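Home > Bedroom > Room Sets

Alla Bedroom and Laundry Set
Sold by Morin
In stock. Ships from the Clollura warehouse.

Overview
Care and washing
Delivery
Returns
Customer notes

The Alla set is for a bedroom where the clothes get sorted in the same room they get taken off in. It has a side table, a tall laundry basket, light bedding with a faint pattern, a yellow pillow and white horizontal blinds. You can buy the set complete or order the pieces one at a time. The bed, the mattress and the nightstand are not part of it.

Most of our customers for this set are fitting out a small room or a rental unit. In a small room the bed is the only large flat surface, so it ends up being the place where clothes are laid out, folded and stacked. The basket goes on the floor next to it. Worn clothes can go straight in from the side of the bed without anyone crossing the room.

The basket is white plastic, tall and oval. The sides have rows of oval openings, and there is an oval handle cut into the wall near the rim. It has no lid. Small items such as socks should go in a mesh bag first if you don't want to reach down to the bottom for them.
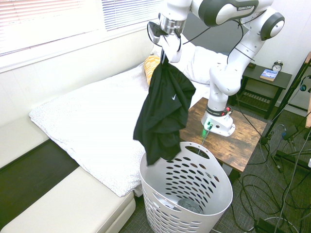 Leave a little floor space on the long side of the basket when you place it. An oval basket fits closer to a bed than a round one does, and it is easier to carry against the hip. If you keep it on carpet, lift it to move it. Dragging a full basket will pull at the pile and in time it wears the bottom edge.

Dark shirts and light bedding should not share a wash for the first few loads. If you only have room for one basket, sort on the bed and take the darks down first. Customers who want to keep the two apart can order a second basket at the single-piece price.

What comes in the set

Side table: rustic brown top with visible grain, black metal frame, lower level under the top
Laundry basket: tall oval, white plastic
Bedding: light colored, faint all-over pattern
Pillow: yellow with a white pattern
Blinds: white, horizontal
Hardware bag and hex key for the table
Printed assembly sheet

What you need to have already

A bed
A screwdriver and a drill for the blinds
A second person for hanging the blinds, if the window is wide

Side table

The top is finished to look worn. Light and dark areas run through it, and there are knots. The pattern is different from one table to the next, so two tables ordered together will not match board for board. If you need a close match for both sides of a bed, write "matched pair" in the order notes and the warehouse will pick two that are near each other in color. This adds a few days.

The table arrives flat. The frame goes together first and the top goes on last, with the frame standing upright on the floor. Put all the bolts in by hand before tightening any of them. The feet can be turned in or out to level the table on carpet. Check the bolts again after the first month of use.

The lower level is a good place for spare cords and chargers. Wind them into a coil before putting them there and keep them off the floor on the side where you get out of bed. 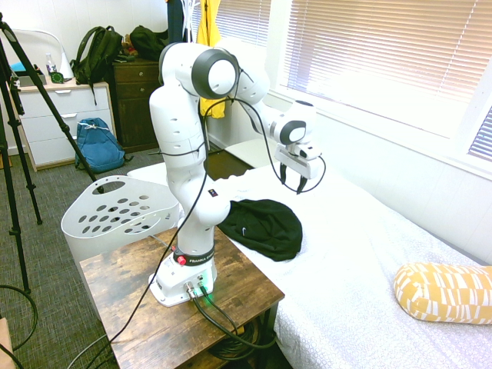
Rania Semaan
Product Editor, Bedroom and Laundry, Morin

I put together one of these rooms on a Monday morning with Zaid Bataineh from our assembly team, and a few points from that day are worth passing on.

Hang the blinds first. You need to stand close to the window to do it, and in a room this size the bed is in the way as soon as it is made. We pushed the bed out, fitted the brackets, clipped in the blinds and then pushed it back.

Put the table next to the bed before you load anything onto it. It is easy to move when bare. Once it is in use you will not want to shift it. Stand it where you can still tuck in the bedding on that side, with about a hand's width to spare.

The pattern on the bedding is fine and pale. In strong daylight it almost disappears close to the window and shows better farther away. Some customers have written to ask if they were sent plain white by mistake. Close the blinds partway and look again before you open a return.

Care and washing

Wash the bedding on its own the first time, in warm water with a small amount of detergent. Do not use bleach. Tumble dry on low and take it out while it is still a bit damp if you plan to iron it. Fabric softener is not needed.

The yellow pillow cover should be washed inside out in cold water. Keep it away from white items until it has been washed a couple of times. Line dry out of direct sun.

Wipe the table with a damp cloth and then a dry one. Do not use spray polish or anything with wax in it, as the finish will go patchy. Use a coaster under hot mugs. Scratches on the top can be covered with a brown furniture marker, and on this finish they do not show much to begin with.

The basket can be rinsed in a shower or outside with a hose. A soft brush gets lint out of the openings. Dry it before you put clothes back in.

Dust the blinds closed, from the top down, then turn the slats over and do the other side.

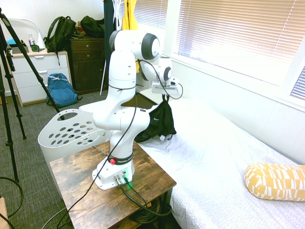 Sportswear is the thing we get asked about most. Athletic shirts hold sweat and should not sit at the bottom of a full basket all week. Hang them over the edge of the bed or on a hook until they are dry, then put them in with the rest. The openings in the basket help some, but a packed basket does not let much air through.

For clothes that can be worn again, we sell the Wetance hanging rail separately. It takes shirts and light jackets on ordinary hangers and can stand on carpet. It does not attach to the side table.

Prices

Complete Alla set: $400
Side table only: $200
Bedding and pillow: $100
Basket and blinds: priced by size, see the drop-down menu

The set price applies only when all the pieces are in one order. We can't combine earlier orders afterward to reach it.

Delivery

The set ships in 3 cartons. They leave the warehouse together but the carrier may bring them at different times on the same day. The table carton is the heavy one. Carry it flat, and don't open it with a long blade, as the top lies directly under the cardboard.

Delivery is to the front door. Delivery to the room can be added at checkout in most areas. Our drivers will not take old furniture away.

Returns

Bedding and pillows can be returned unopened. The table can be returned assembled or flat, with all the hardware. Blinds cut to a custom width can't be returned, so please measure the window at the top, the middle and the bottom, and give us the smallest figure.

Customer notes

"Table went together fine. One foot was short on the carpet and I turned it out a little. The top is darker than I expected from my screen but I like it with the yellow pillow." Kojo Annan

"Bought the basket by itself and came back for the bedding. The handle is comfortable. I would have liked a lid." Mireille Tannous

"Blinds let in more light at the sides than my old ones. Set is good otherwise. Cartons came a few hours apart." Munther Saab

Parts and spares

Replacement bolts, feet and blind brackets are free for the first year. Send us the order number and the part letter from the assembly sheet. Tabletops are sold as spares when we have them, and the color will vary from your original.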